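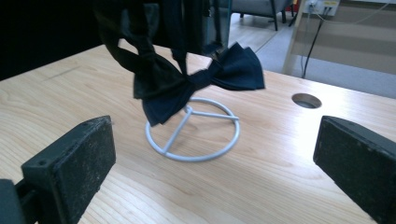
Triker, the formalwear rental company, has started training a machine to do one of the smaller jobs in its returns room: hanging bow ties back on their display stands before they are checked and sent out again.

The work began in October at the company's Soriano branch, where 30 people handle returned suits, shirts and accessories. Employees there have been spending part of each shift with a hand-held gripper, a tool with two wide black fingers and a camera, doing the same motions they would normally do with their hands. The recordings are used by Dridano, a small automation firm, to teach a robot arm that is due to arrive later this year.

Bow ties were picked first after the returns staff were asked which job they would most like to be rid of. The ties come back in mixed bags, often with the neck strap twisted or doubled over, and each one has to be untangled, hung up and looked at under a lamp for stains and pulled threads. In the busy months a single person can spend most of a shift on them.

"It's not heavy work, but it gets into your fingers and your neck," said Elie Atallah, who has supervised the returns room for 3 years. "People trade shifts to get out of it."

Black ties are the hardest for the camera, Atallah said. The folds are difficult to make out and the strap can look like part of the bow. The crew works with plain stands on a bare tabletop for now, and the ties are put up at different angles on purpose so the machine does not learn only the neat ones.

Using the gripper took some getting used to. A person hanging a tie by hand feels when the strap has caught. With the tool, the operator has to watch for it, and the first recordings were slow. The company has since limited each session to 30 minutes, with a change of task afterward, following complaints about sore wrists. Time on the gripper is paid at the same rate as training new hires, which is slightly above the normal hourly rate.

The staff have also asked what happens to the job once the arm is running. Triker said in a notice posted in January 2018 that no one in the returns room will be let go as a result of the project. Two positions will be rewritten. The people in them will load the arm, clear it when it jams and make the final check on each tie, a step the company says will stay with a person. Hours in the slow season have not been settled, and Atallah said that is the question she - like most of her crew - would like answered first.

Inspection and mending will remain as they are. So will steaming, which Dridano looked at and set aside.

Triker's second branch, at Gotirura, handles mostly shirts and shoes and is not part of the trial. Managers there have asked to see the arm at work before deciding whether to take one. Employees from both branches will be invited to a demonstration at Soriano once it has been installed, and questions can be given in writing to the shift supervisors until then.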